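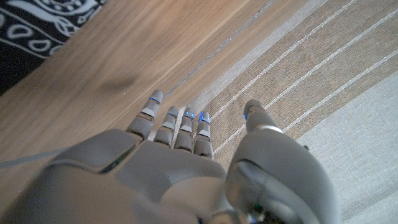 Household Practice I, Unit 3: Floors
Handout for the evening section. Notes by Vikas Nautiyal, Brandville Adult School

Last session we did shelves, where gravity is on your side. Floors are where gravity has finished its work and left you the results.

Before you start
Walk the room once with your hands in your pockets. Most people bend for the first thing they see, carry it to another room, find something there that needs doing, and are discovered an hour later alphabetizing spices. Walk first. Then go back for a basket.

Order of work
Loose things come up first, then dust, then anything involving water. I have graded 22 floor plans for this course and a surprising number begin with the mop. If you mop around a toy you will have a very clean floor with a toy-shaped opinion in the middle of it.

Work from the far wall to the door. Small round objects get picked up before you bring out the broom, as a broom will send them under the sofa, where they will stay until you move to Nasville.

Wood
Sweep along the grain with a soft brush. Damp cloth, wrung until your wrists complain. No puddles, no steam, no "just a little" vinegar, whatever your aunt says. Inlay strips collect grit along both edges, so go down them with a dry paintbrush. It looks ridiculous and takes 10 minutes.

Rugs
Vacuum the top, fold back one edge, and look at what you have been living with. Vacuum that too. Let the floor dry before the rug goes down again. Fringe is combed by hand or, in my house, ignored.

The edge between rug and wood is graded separately. It is where everybody's crumbs retire.
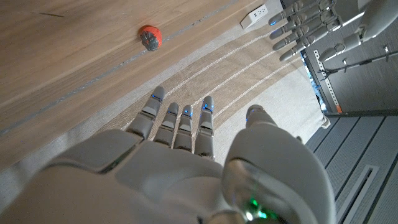
What do I do with a small thing on the floor if I have no idea where it belongs?
Put it in the basket and keep going. Sort the basket once, at the end, sitting down. Anything still unclaimed after a week goes in one drawer, and when that drawer won't close we have Unit 5.

For next time
Do one room at home and write up the order you worked in, including detours. Half a page. Read the Goel chapter on dust, skipping the part on chandeliers unless your life has gone better than mine. Bring a soft brush and a cloth you don't love. The broom closet opens in November, allegedly.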